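# Steaming tees on the bed – yes or no??

**seamripper_su** · Jun 19, 2018

ok so quick one. Moved in March, no room for an ironing board in the new place, so I've gone all in on a handheld steamer (Parri, the small one). Pants fine. Button-downs fine. T-shirts are driving me nuts. Hang them on the closet door and they just swing away from the steamer. Shoulders come out ok, bottom half looks like a road map.

Who here does them flat? On what? Don't say ironing board.

– Su-chen

---

**gough_alun**

Bed. Been doing it for years. Pillow under the shirt, hanger still in the shirt, steam head right on the fabric with a bit of pressure. Shoulders first, then sleeves, then work down. Pillow gives you something to push against and lifts it off the mattress.

---

**dryer_sheet_debbie**

Please don't steam on your bed. All that moisture is going straight down into the mattress. Towel on a table. Takes two seconds to set up.

---

**gough_alun**

The amount of water in a T-shirt's worth of steam is nothing. I do 6 shirts in a sitting and the sheet's barely damp after. Mattress is fine. Mattress has survived worse.

---

**dryer_sheet_debbie**

Barely damp is damp. And then you sleep in it

---

**gough_alun**

I do it in the morning Debbie

---

**mk_laundry**

Middle ground – old pillow, folded towel on top, then shirt. Pillowcase goes in the wash after. Only thing is a fluffy towel leaves a texture on thin jersey so use a flat weave one. Dish towel works.

---

**seamripper_su**

wait why leave the hanger in?? wouldn't it leave a ridge

---

**gough_alun**

Wide wood hanger, no ridge. Holds the neck and shoulders in shape so you're not chasing the collar around. Also it goes straight on the rail when you're done, no fumbling a warm shirt. Thin wire ones, yeah you'd get a line.

Old gray fitted sheet, the green plaid pillow, yellow tee with the black shoulder: 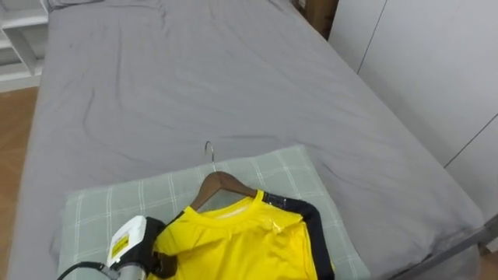 *starting at the shoulder, hanger in. dont judge the sheet*

The black panel bit is what I'd watch on a two-color shirt. Seam between the colors likes to pucker, so I pull it straight with my free hand and go along it slow. Fingers well back from the head obviously.

---

**mk_laundry**

That sheet needs the steamer more than the shirt does lol

---

**gough_alun**

Said dont judge

---

**dryer_sheet_debbie**

What's the shiny spot on the upper chest, right side? Looks wet to me. That's exactly what I mean, these things spit.

---

**gough_alun**

Could be a drip, could be the light on it, I can't tell from the pic either. Mine does spit if I tip it too far or start before it's hot. Run it into the air first, ten seconds or so, then go.

---

**faltex_fan**

If it spits when held level you've overfilled it. My Faltex says stop at the line and I never did, spat everywhere. Stopped filling to the brim and it quit.

Also flat steaming is a different angle from hanging. Some of the small ones hate being pointed down. Check the booklet before anything, a few of them say upright ONLY and they'll dribble hot water on you otherwise.

---

**seamripper_su**

just checked, mine says any angle but keep it under half full if its tilted. Tank is 142 ml so half of that is what, two shirts? ugh

---

**faltex_fan**

Tees don't need much. You'll get more than two.

---

**pressed4time**

Going to be the grump. Steam doesn't press. If you want a T-shirt to look ironed, iron it. A steamer relaxes wrinkles, that's all. Steamed cotton jersey looks good for an hour and then you sit in a car.

---

**gough_alun**

It's a T-shirt. Nobody's wearing it to court

---

**pressed4time**

Some of us like a crisp sleeve.

---

**mk_laundry**

Depends on wattage too. Had an 890 watt one and it just sort of breathed on the shirt. Replaced it with a Seltirura, 945, and not a massive jump on paper but the head has a padded cover and that helped more than the power did imo. Less snagging, you can press into the cloth.

---

**seamripper_su**

does the padded cover come off? for washing

---

**mk_laundry**

Mine does, little elastic edge. Hand wash, air dry. Do it before you do anything white – picked up dye off a red hoodie once and found out on a white polo.

---

**dryer_sheet_debbie**

Still team table. But if you must do the bed, strip the top sheet and comforter off first and let the fitted sheet air out after. Don't make the bed right on top of it.

---

**gough_alun**

See, that I agree with.

And keep the cord off the side you're standing on. Mine comes from the floor by the foot of the bed and I've stepped on it more than once. Steamer goes back on the nightstand between shirts, NOT down on the pillow.

---

**seamripper_su**

update – tried it. Spare pillow, dish towel, wood hanger. Did four. SO much better than the door, the hems are finally flat. Collar on one went a bit wavy, think I pushed too hard?

---

**mk_laundry**

Stretched it while it was warm prob. Pat the collar, don't drag. Steam it again, nudge it back to round with your fingers once it's cooled a bit, leave it alone till dry.

---

**pressed4time**

Or iron it.

---

**seamripper_su**

no board!!! first post!!! anyway collar's drying now, will do the long sleeves tomorrow. anyone got a trick for printed ones or do I just turn them inside out

---

**faltex_fan**

Inside out, yeah. And don't hold it in one place.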